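Open day at the Lellgate bakery (and a very long walk from the bus)

Well, I finally got to the Lellgate open day, after missing it two years running. Once for a cold and once because I wrote it on the wrong page of the calendar, which my sister still brings up. For anyone who doesn't know it, Lellgate is the rye bread place out past Grernesstead, the one that supplies the dark square loaves with the caraway. I've been buying them since we moved here and I've wanted to see the ovens for just as long.

The open day was Friday, September 28, 2018, doors at ten, free entry but you had to put your name down. I went with Nesma Fawzy from my Tuesday baking group, who makes far better sourdough than I do and is polite about it. We got the bus to the last stop and walked the rest through the new housing. Gorgeous morning, big fat clouds, and I was far too warm in the cardigan I'd brought for the cold store.
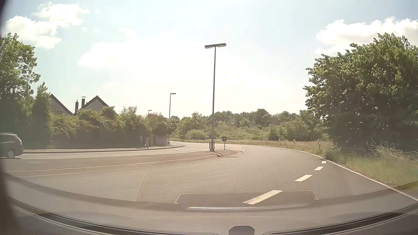
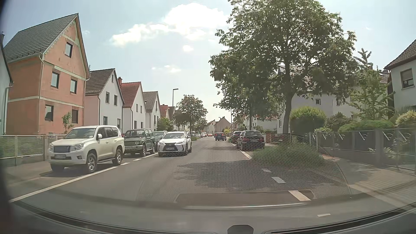 The bakery itself is a low building with a loading dock at the side and the office at the front, and you smell it well before you find the door. We'd come up past all those steep gables wondering who gets to live with that smell at four in the morning. Nesma picked out the tall orange-red brick-looking one with the grey tiles as her favourite and spent the rest of the day deciding where she'd put a bread oven in it. I said I'd have the white one with the brown roof, and she could bring me rolls.

They gave us hairnets and blue shoe covers and split everyone into 2 groups. Ours was led by Latifa Ghoneim, who runs the night shift and had stayed up specially. She'd been on her feet since the evening before and was still cheerier than I am after a full sleep! The other group got Siu-fong Lo from the flour side, and we could hear them laughing through the wall, so I think they had a good time too.

First stop was the sour room. I'd pictured crocks, I don't know why. It's steel tanks with lids, and a row of smaller tubs for the feeds. Their rye sour goes through three stages, each one a bit wetter or a bit warmer than the last, and Latifa let us smell each of them. The first is quite sweet, like apples. The last one made my eyes water. She told us they keep a backup in the fridge and another one at somebody's house (she wouldn't say whose).

Then the mixing floor, where you had to shout. They put 337 kilos of flour into a single mix for the big loaves, and watching it go round was oddly restful. It looks like wet cement for ages. I asked when they know it's ready, hoping for a secret, and she said they look at the clock and then stick a hand in. Rye doesn't stretch like wheat so there's no point pulling at it, you just feel whether it's gone smooth. I've been over-mixing mine for years, apparently.

The ovens were the best bit for me. Two long deck ovens, Bratu make, quite old, with a colour to the doors like a well-used baking tray. The loaves go in hot and then the temperature gets dropped, and they stay in much longer than I'd have dared at home. On a normal night they turn out 1450 loaves, plus the rolls. We saw one batch come out, all in their tins with the lids on, and the whole group went quiet and then everyone started talking at once. A little boy asked if he could have one and was told it had to rest until tomorrow. He was not having it, poor kid. To be fair neither was I.

Packing was a bit dull, sorry, but it was cold in there so I got to use my cardigan. The slicer is a Sosari and it does in a few seconds what takes me a minute and a good deal of language.

Afterwards there was tea and a tasting table in the canteen. Caraway, plain, one with sunflower seeds, and a trial loaf with beetroot that they're thinking of doing for winter. I liked the beetroot one, Nesma thought it tasted like a garden bed. They had butter and a sharp cheese, and pickles made by Nawal Younis from the office, which were so good that I asked for the recipe and she wrote it on the back of a delivery slip. Mustard seed, dill, a bit of honey. I'll post it once I've made a batch.

My only grumble would be the signs. There weren't any from the bus stop and we met three other people wandering about looking for it. Also bring cash, the shop couldn't take cards and I had to borrow from Nesma for my four loaves. I paid her back in pickles.

They do a smaller evening visit in June as well, with a go at shaping the rolls yourself. Fadwa Tazi takes the bookings, just ring the office in the mornings and ask for her. I've put my name down already, and checked which page of the calendar it's on.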